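Skemdale Equipment Office
Robotic packing stations: frequently asked questions for departments planning a purchase

Last reviewed 2020-06-05

Who may apply for a packing station?
Any department with a settled need for boxing or bagging work may apply. Departments sharing premises at Selent should submit one joint application, naming the budget holder.

What does the standard allocation cover?
It covers two arms, their grippers, a work surface and the first year of servicing. Cartons, bags, mats and other consumables are charged to the department's running budget from the first day.

How much floor space should we set aside?
Plan for the table, the reach of both arms and a clear route for a trolley. Seating and desks may remain in the same room, provided that the layout has been agreed with the safety adviser before delivery.

Should we order one arm or two?
Two arms are advised where a carton has to be held or filled at the same station. A single arm may be sufficient for moving items from one fixed point to another – please describe the task in full on the form. 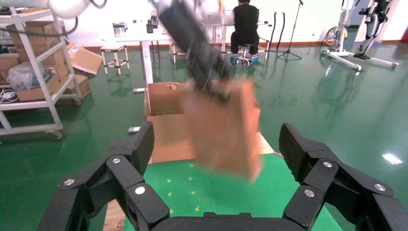
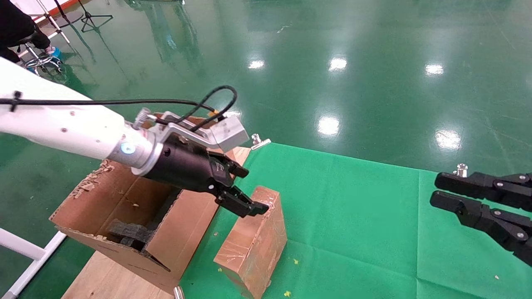 Cardboard boxes and two-fingered grippers at a station with a green mat.

How long does delivery take?
Allow 11 weeks from the date on which the order is confirmed. Orders confirmed after the end of October are placed in the following year's schedule.

Are spare parts included in the price?
One set of finger pads is supplied with each gripper. Further sets are ordered from Pawlak under the framework agreement, using code 536.

What should we budget for servicing after the first year?
The annual charge is £660 for each arm. Repairs arising from misuse are invoiced separately.

Can equipment be moved between sites?
Transfers between Selent and Pilness are permitted with written approval. The receiving department meets the cost of transport and of setting the arms up again.

For how long must the equipment be kept?
The expected working life is five years. Disposal before that time requires the consent of the Equipment Office, and the remaining value is charged to the department concerned.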